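Warkden Towel Kit for student robot teams

Item: Towel Kit, Club Edition
Made for: school clubs, after-hours classes, competition teams
Availability: in stock, ships from our Udcombe workshop

The Towel Kit is a set of cloths and printed task cards for teams who want to practise cloth handling with a two-finger gripper. We made it first for the student club in Udcombe, which was preparing for the Istero Challenge, and other clubs have asked us for the same thing. It contains no robot and no gripper. You use the arm which your club already has.

Many teams begin with blocks and cups. These are good for learning the controls, but they always keep their shape. A towel changes its shape each time you touch it, and the program that was working in the morning can fail at 4 p.m. with the same towel on the same table. For this reason the Istero rules give so many points to the fabric round, and for this reason we recommend to start with it early in the term. 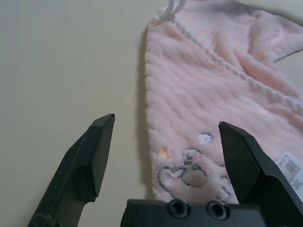 Pink towel with cord trim and embroidery, open gripper over its left edge.

The cloths are ordinary household ones, chosen by us for their differences. Some are plush and some are flat. Some have a trim, a label or stitching on one side only, so the students can check if their camera program knows the front from the back. Colours and patterns are different from kit to kit. Please do not order a second kit with the hope to receive the same towels.

What is in the box

4 towels, mixed fabrics
3 face cloths
100 printed score sheets
Task cards in a ring binder
Mesh bag for washing

The tasks

The task cards go in order of difficulty. The first ones ask only to find an edge and to close the fingers on it. After this comes lifting, then moving the cloth to a marked place, then a fold in half. The last cards use a towel dropped by a student from elbow height, and the program must decide by itself where to grip. Most clubs need a full term to arrive there.

Recommended set-up

A plain table in a light colour, with no pattern. Even lighting, with the blinds closed if possible. A gripper with two parallel fingers and an opening of minimum four centimetres. Wrist camera is recommended but the early cards can be done without it.

Care

Machine wash warm with similar colours. No fabric softener, it makes the plush towels slippery and your results from before and after will not be comparable. Cut the loose threads with scissors, do not pull them.

Orders from schools

We accept purchase orders from schools and registered clubs. Replacement cloths and score sheets are sold separately. The task cards were written by Mladenović Robotics Education and may be photocopied for use inside your own club.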